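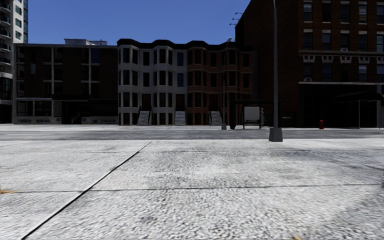 Residents of Kikberg will be asked this month whether they want the town's pavements relaid over the next six years, after a survey found that many of the older stretches no longer meet the council's own standard. The survey was carried out between March and May by Stistent, a firm of highway engineers, and looked at every footway inside the ring road. Most of the older pavement in the town is pale grey concrete laid in large slabs, with a coarse, pebbled surface and dark joints between one slab and the next. The engineers said the concrete itself was in fair order in most streets and that the trouble lay mainly at the joints, where the filler had shrunk or gone missing and the edges had begun to lift.

The report lists 428 places where one edge stands higher than its neighbour by more than the permitted amount. Of these, 37 are marked for repair before the winter, most of them on Urrego Street and the lanes behind the bus station. The rest would be dealt with street by street if the full scheme goes ahead.

Florence Friesen, who heads the council's streets department, said the urgent repairs would be paid for from the existing budget and did not depend on the result of the consultation. "Those will be done whatever people tell us," she said. "The question is what we do with the rest of it, and whether we keep patching or start again."

Two options are set out in the consultation paper. Under the first, the joints would be cleaned out and refilled, raised edges ground down and badly cracked slabs replaced. Under the second, the concrete would be taken up altogether and small paving blocks put down in its place. The blocks cost more to lay but can be lifted and put back when gas or water mains need work.

Heriberto Huanca, who runs a shoe repair shop on Urrego Street, said he would prefer the cheaper option if it meant the work was over quickly. When the water main was replaced two years ago, the pavement outside his door was closed for 17 days. "People don't cross a trench to get a heel mended," he said.

The Kikberg Access Group has asked for dropped kerbs to be included in both options. Its secretary, Zoila Agudelo, said wheelchair users on the east side of town often had to go as far as the next junction to find a place to cross. She also wants the council to publish the order in which streets would be done, which is missing from the paper.

Stistent's report also recommends that the joints be checked once a year. At present they are inspected only when a complaint is made.

Copies of the consultation paper are available at the town hall and at Lurkier Library, where council staff will answer questions between 4pm and 7pm on the first two evenings of the consultation. Replies can be handed in at either building or sent by post. The results will go before councillors in December, and any work under the larger scheme would begin in the spring at the earliest.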